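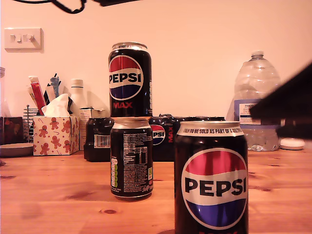
3.2 Stacking at home: what people do with a multipack

Most of what I know about how people stack drinks cans comes from the diary part of the study, so I'll spend a while on it before getting to the interviews. We asked 50 households in Pliltport and Gendbridge to keep a kitchen diary through January, and they sent back 547 entries that had something to do with storing, moving or piling up packaged food and drink. I read all of them, some of them far too many times, and cans kept turning up where I didn't expect them. People put them on windowsills and on top of the microwave, and one household kept a row of them on the stairs (as a reminder to carry them up, which apparently never worked).

The shelf-packing literature is not much help with any of this. Đorđević's shelf model assumes that everything in a pack comes out at once and goes to one place. At home that hardly ever happens! Somebody tears the plastic, pulls out a couple of cans, and leaves the rest in the wrap on whatever surface was closest. Figure 1 is typical in that respect: a black multipack of Pepsi Max lying on its side on a wooden table, with three cans standing in front of it, two of them making a little tower. I started calling this a "half-open" arrangement in my notes and the name stuck, even though the wrap may be torn a lot or hardly at all.

Figure 1. Cans and multipack on a tabletop. Two cans are stacked one on the other; a third stands to the right, nearer the viewer.

Stacks of two were by far the most common thing people wrote about. I had assumed this was about saving space, and in the fridge it often was, but on tables and counters the diaries tell a messier story. Several people wrote that they stack a can while they're talking, or waiting for the kettle, and don't really notice until later. One entry says only "made a tower again." The base of a drinks can is narrower than its widest part and sits quite happily inside the rim of the can below, so the second one goes on with almost no effort, and I think that small click has a lot to do with it. Cups and jars in the same kitchens were piled up much less often, and the diary keepers fussed over them more when they were.

Which way the cans face was something I hadn't planned to look at. In Figure 1 the upper can of the pair shows its logo and the lower one shows the nutrition and ingredient text, and that sort of mismatch is ordinary. Only nine households said they ever turned a can so the front showed — and most of those were talking about guests coming over. In the shop everything is faced up, and the habit seems to get dropped at the front door.

I also want to mention the small print around the rim, the line saying the can is only to be sold as part of a multipack. People brought it up without being asked. For some it made the single can feel like a piece of something bigger, and they kept loose cans close to the pack for that reason, or said they did. I don't want to lean on this too hard. It came up in the diaries and then barely at all in the interviews, and my questions there (drafted for the earlier Flutex pilot, which was about boxes) didn't leave much room for it.

Tall stacks were rare. Anything over three cans was nearly always put down to children or to a party, and I have left those entries out of the counts in Section 4.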